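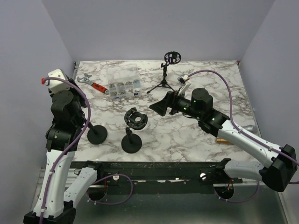 冬送りの祭りに使う砂糖板は、ジンデンの町では一月のうちに仕込みを終えることになっている。配合は粉糖、乾燥卵白、トラガントゴム、水で、水だけは生地の硬さを見ながら加減する。ハイドルン・ズッターはこの年、板の地模様を替えることにした。前年までの無地の白は、焼き菓子に載せると割れ目が目立つ。手本にしたのは作業台の天板で、白と灰色の筋が入った大理石模様である。白い生地に灰色の生地を細く挟み、二度だけ折って延ばす。三度折ると筋が濁る。

注文は3024枚だった。天板14枚に並べて、一枚あたり216個。乾燥棚は四段あり、下段は湿気を拾うので使わない。ズッターは棚割りを紙に書き、棚の側面に貼った。

助手のヌアンチャン・ケオクラは、前の勤め先のトルマー社で飴の温度管理をしていた。祭りのことは知らなかった。
「この板は、食べるのですか」
「食べる人もいる」
「食べない人は」
「窓に置く。溶けたら冬が終わったことにする」
ケオクラは湿度計を見た。四十二パーセントだった。
「この町の湿度なら、溶けるのは六月です」
「だから、たいてい途中で食べる」

型はプロルケック製の抜き型で、縁の高さが揃っていない。生地を三ミリに延ばすと、片側だけ切れ残る。ズッターは型の下に厚紙を一枚敷いて高さを合わせ、そのことを作業票の備考欄に記入した。備考欄には先代のヘルミーネ・ヴィトマーの字も残っている。「灯の形は先端が弱い。抜いたあと半刻は触らないこと」。半刻が何分を指すのか、ズッターは一度も聞いたことがなかった。ヴィトマーが店を離れてからは三十分で運用している。

三日目の夜、反りが出た。

反ったのは上段の板だけで、いずれも灯の先端が持ち上がっていた。ケオクラは一枚を取って定規に当て、二ミリと書いた。それから乾燥の経過表をめくった。
「上段は夜十時から温度が上がっています」
「暖房は切ってある」
「隣の窯です。壁が温まっています」
隣はアンブロス・オルトナーのパン工房である。祭りの前は窯入れが早まる。ズッターは上着を着て外に出た。

オルトナーは粉をふるっていた。話を聞き終えるまでふるいを止めなかった。
「窯は止められない。編みパンがある」
「止めてほしいとは言っていない。何時に温度が下がるかを知りたい」
「明け方の四時」
「では四時に棚に入れる」
「その前はどこに置く」
ズッターは答えを用意していなかった。オルトナーは粉置き場の戸を開けた。北向きの部屋で、窓の内側に霜がついていた。

それから三晩、板は十時前に粉置き場へ運ばれ、四時に戻された。天板を一度に二枚持つと中央がたわむので、一枚ずつ運んだ。ケオクラは運搬の前後で湿度を測り、表に欄を一つ足した。反りは出なくなった。代わりに、裏面にごく薄く小麦粉がついた。刷毛で払えば落ちたが、筋の灰色に入り込んだものは残った。ズッターは表示票に「小麦を含む可能性あり」と追記し、残りの票も刷り直した。

受け取りに来たのは、レンサイド地区の係のテレジア・シュトレーベルだった。箱の蓋を開けて一枚を光に透かした。
「今年は石みたいね」
「大理石模様です。食べられます」
「割れる音は」
「試しますか」
シュトレーベルは板を両手で持ち、灯の付け根で折った。音は短く、乾いていた。破片の一つを口に入れ、残りをケオクラに渡した。
「パンの匂いがする」
「保管場所の影響です」とケオクラは言った。「作業票に記載があります」
シュトレーベルは受領書に署名し、箱を荷車に積ませた。

祭りの晩、十一時に広場の灯が消された。家々の窓には板が並び、内側の蝋燭で灰色の筋が透けた。ズッターは向かいの歩道から自分の店の窓を見た。右端の一枚がわずかに傾いていた。台座の接着に使ったアイシングの量が足りなかったらしい。

店に戻ると、ケオクラが作業票の備考欄を埋めていた。

「半刻は三十分とする。ただし窯の稼働中は四十分」

「根拠は」とズッターは聞いた。
「上段と下段で測りました」
「下段は使っていない」
「空の棚に試験片を置きました。ひとつだけ」
ズッターは票を受け取り、日付の欄を書いてから綴じ具に戻した。窓の板を直すには、蝋燭が消えるのを待つ必要があった。二人は椅子を出して、シュトレーベルが折った板の残りを半分ずつ食べた。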